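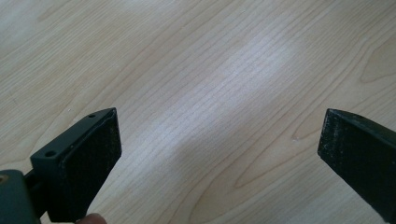

Shoaib Tanoli

The report said the gripper had closed by itself. Choi had written it in the log in capital letters, and by the time I got to Clomside everyone in the building was saying it the same way, as if the thing had made up its mind.

I have been looking into this sort of complaint for a long time and I have never yet met a machine that did anything by itself. I put my bag down and asked to see it.

It was a hand tool, two black fingers on a bracket, the kind you carry around all day picking things up so that a robot can learn to do it later. Drestus had bought a batch in July. Unit 7 was the one that bit.

"Where's the injury?" I said.

Choi held up his thumb. The nail had gone the color of a plum.

"And you weren't squeezing."

"I wasn't squeezing."

"People squeeze without knowing it."

"I've done 441 pickups on that unit," he said. "I know when I'm squeezing."

I wrote down 441 and put a question mark after it.

We sat at the table and I made him hold it the way he had been holding it. Fingers wide apart, nothing between them, only the wood. He kept his thumb well clear. I looked at the pads. There was grit on the faces and some pale scuffing, more than I would expect on a tool the maker called nearly new. I asked who cleaned it. He said it didn't need cleaning. I wrote that down too.

"Wait," he said.

"For what?"

"Just wait. It took a while last time."

So we waited. The light lay across the table and I looked at the grain, which ran straight for most of its length and then went off in loops toward the right. After a few minutes I had started to see faces in it, and I mention this only to show how reliable a witness is when he has been told to expect something.

The gripper didn't move.

I called Altach, who made the closing mechanism, and got a cheerful man who told me that a spontaneous closure was not possible. I asked how many reports of it he had. He said he couldn't call them reports. I asked how many of whatever he would call them.

"Three," he said.

"Same batch?"

"I'd have to look."

"Look, then."

I could hear him typing, and then I could hear him not typing. He said someone would get back to me. In my experience that someone is usually a lawyer.

Choi had gone to find coffee. I had the unit in front of me, set down with the fingers open, and I went through his log again. Closure at pickup 258, no harm done, put down to tired hands. Closure at pickup 441, thumb. Between them, a line in small handwriting that I had skipped the first time: heard it click, nothing moved.

I don't care much for a log that gets more interesting as it goes along. A man who has hurt himself will go back over his week looking for signs, and he will find them. I was writing a sentence to that effect, with the phrase "operator error" already in it, when I heard a click.

I looked at the fingers. They were as wide apart as before. I looked for a good while, and then I picked up my pen and used it to push the thing to the far side of the table.

When Choi came back with the coffee he looked at where the unit was, and then at me.

"Did it do something?"

"No," I said.

I crossed out the sentence and asked him where they kept the other six.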